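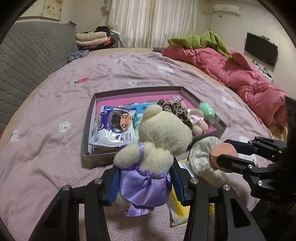

Health & Environment | Research News

Well water study reaches its halfway mark

Print this item | E-mail this item

We have good news from the Woswood thyroid study! The second round of blood and water samples is in, and 87 of the 100 households that signed up last December are still taking part. For a study that asks people to fill bottles at the kitchen sink every month, that is a wonderful number.

The question is a simple one to ask and a slow one to answer: does long-term, low-level nitrate in private wells change how the thyroid works in adults? Nitrate can compete with iodine on its way into the gland, and earlier studies of the subject have not all agreed.
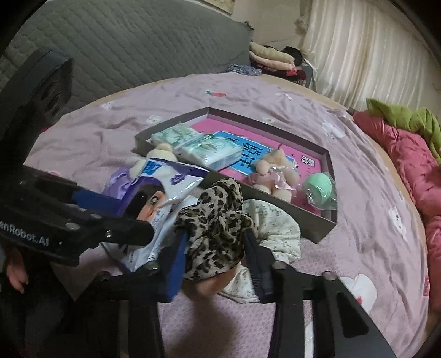

Each household also keeps a food diary for 16 days, so that the Durgate lab can separate the nitrate in drinking water from the nitrate in spinach, beets and cured meat - a bigger job than it sounds (some of you eat a lot of beets!). The lab now runs thyroid hormone tests within 24 hours of a blood draw, much faster than in the first round.

Results won't be released until the last samples are analyzed, but every household will get its own well report by mail. If your bottles haven't come yet, call the Woswood office and we'll send another set.

Posted 30/07/2022

Related items
- Iodine in the diet: a short guide
- Onau clinic adds evening blood draws
- Bermúdez grant extends well testing
- How to read your water report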